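Holtlow Pottery and Print Rooms to open a second making space this May

2026-02-06

For immediate release

Holtlow – The team behind the Holtlow Pottery and Print Rooms is delighted to announce that a second making space will open to the public this May, giving the town a proper home for its growing programme of printmaking, bookbinding and tile painting classes. It has been a long time coming, and everyone who has waited so patiently (and asked so kindly at the front desk) has our heartfelt thanks.

The new space will take up the ground floor of the former Dovska glove works, a building that many people in the town will remember from school visits or from relatives who worked there. The old sign over the door is staying, the front steps have been given a ramp, and the yard behind will have benches and a good deep sink for anyone who would like to wash their brushes outdoors on a fine afternoon.

Long tables are at the heart of how we like to run a class. People sit side by side, borrow each other's pencils, look over at what their neighbour is doing and very often go home having made a friend as well as a print.

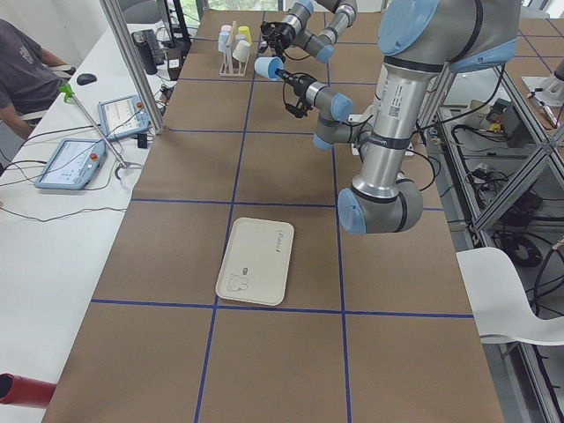 What will be on offer

The opening season will have 70 classes, from single evenings for the merely curious to longer courses for those who have caught the bug and want to take it further. Relief printing, paper marbling, simple bookbinding and tile painting will all be there from the first week, and a Saturday-style family session will run in the school holidays, with children welcome as long as they bring a grown-up who is willing to join in.

We are especially pleased that Kyei, the paper makers whose sheets have been a favourite in our print classes for years, will be supplying the paper for every beginners' course. They will also lend a small display on how paper is made by hand, which visitors are welcome to enjoy whether or not they have booked a class.

Over 85 people wrote to us during the planning of the new rooms, and their letters have shaped a good deal of what is on the timetable. Daytime classes came up again and again, so there will be far more of them – and so did the wish for somewhere quiet to sit with a cup of tea before heading home, which we have done our best to provide. 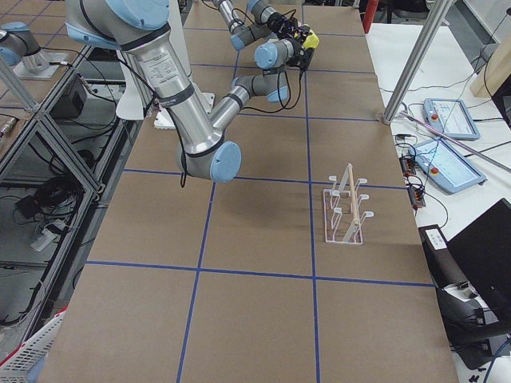
Booking and prices

Booking will open in the spring through Gavomow, the same service we use for the pottery classes, and anyone with an account there can carry on using it just as before. The opening season includes 50 free places for people who live in Holtlow and have never taken a class with us. These can be asked for at the front desk or by post, with no need to go online at all.

Aprons and tools are included in the price of every class. Finished tiles will be fired at the pottery and kept on the collection shelf until their makers can call in for them.

Notes to editors

The Holtlow Pottery and Print Rooms runs classes in clay, print and paper for adults and families. The pottery will stay at its present address and keep its usual hours. Press visits to the Dovska building can be arranged before the opening by contacting the front desk.

Ends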